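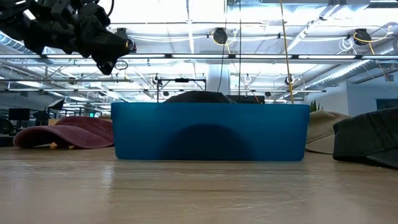 Furnholm Community Workshop
Housekeeping and Storage Inspection - Checklist with Comments

Inspection period: July 2018
Inspector: Amna Kakakhel
Accompanied by: Niilo Hyvönen, building services
Previous inspection: April

Ratings used: S (satisfactory), A (attention needed), U (unsatisfactory), N/A (not applicable). Comments are required for every A and U and optional for S.

Section 1. Work tables and bins

1.1 Table surfaces clean and free of splinters: S
Finish is worn pale on wooden tables. No raised grain found by hand. Refinishing may wait until the winter closure.

1.2 Small parts kept in bins with a rim or lid: S
The blue translucent bins are acceptable for table use.

1.3 Bins labeled with contents and owner: A
Labels missing in the Jatoi room. A bin whose contents can be partly seen through the wall still requires a label. Shamim Mengal to issue label stock.

1.4 Table load limit posted (100 pounds): S

Section 2. Shelving and stored materials

2.1 Shelving anchored to wall: U
The tall unit beside the paint store moves when pushed at shoulder height. Contents were moved to the floor during the inspection and the unit was tagged out of service. It is not to be reloaded until both upper brackets have been replaced and checked by building services.

2.2 Heavy items stored below waist height: A
Two boxes of floor tile on the top shelf, Tuda room. This was also noted in April. The room supervisor was informed in person.

2.3 Clearance of at least 12 inches below ceiling lights: S

2.4 Step stools in good repair: S
One stool has a new rubber foot. The others are unchanged.

Section 3. Aisles and exits

3.1 Main aisle at least 40 inches wide: A
Measured 35 inches at the narrowest point, next to the coat rack. Moving the rack to the opposite wall will restore the required width. Iqra Talpur has agreed to arrange this.

3.2 Exit doors open fully without a key: S
The rear door is stiff but opens with one hand.

3.3 Exit signs lit: S

3.4 Floor free of loose mats and cords: A
The mat at the east entrance curls at one corner. Tape is a temporary measure only - please order a replacement with a beveled edge.

Section 4. Fire and first aid

4.1 Extinguishers mounted, charged and tagged: S

4.2 First aid kit stocked: A
Eyewash past its date. Adhesive bandages low. The kit list taped inside the lid is an old version and should be replaced with the current one.

4.3 Oily rags in closed metal can: S
Can had been emptied. Lid closes properly.

4.4 Flammable liquids in the cabinet, door latched: S
Niilo Hyvönen asked whether wood glue must be kept here. Water-based glue may stay on open shelving.

Section 5. Records

5.1 Training sheets up to date: A
Sheet for the Plusavby evening group has no signatures after April. Atif Bhutto will collect them.

5.2 Incident book available at front desk: S
No entries since the last inspection.

Follow-up

Item 2.1 must be closed before the paint store is used again. All items rated A should be corrected before the next inspection, and the person named should initial the posted copy when the work is done. Where no person is named, the item belongs to the room supervisor.

Signed: A. Kakakhel
Copy to: front desk, building services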